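Finding out which hospital my great-grandfather died in
Yvonne Hollis
15 Jun 2025

Hi all! I've got a death certificate for my great-grandfather that gives the cause as "phthisis" and the place as a street address, no hospital name. My aunt always swore he died on a ward. I've been through the Brurnberg city directories and the address isn't listed under his name or anybody else's. Has anyone run into this? And is phthisis what I think it is?

Mio Ueda
Yes, phthisis is TB of the lungs in nearly every record I've read. As for the address, some registrars wrote down the street address of an institution and left the name off, I guess so the family wasn't embarrassed. Look at a fire insurance map for the same years and find the house number. I did this for my grandmother's brother and number 202 was the county infirmary – I'd been picturing a boarding house for six years!

Tarek Shehata
what Mio said. also try the burial register, mine had the ward written in the margin

Maureen Hulme
If the map does show a hospital, I'd go in this order:

1. Ask the county archive whether the admission registers survived. Mine took five weeks to answer, so be patient (I wasn't).

2. Ask for the case notes separately. They're often shelved somewhere else, and the person at the desk may only check the registers unless you say so.
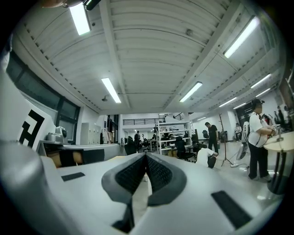
3. Check the closure period before you pay for copies. Older records are usually open, but a volume that runs into later years can be held back whole, which happened to me in October and I'm still a bit sore about it.

Good luck, and please post what you find!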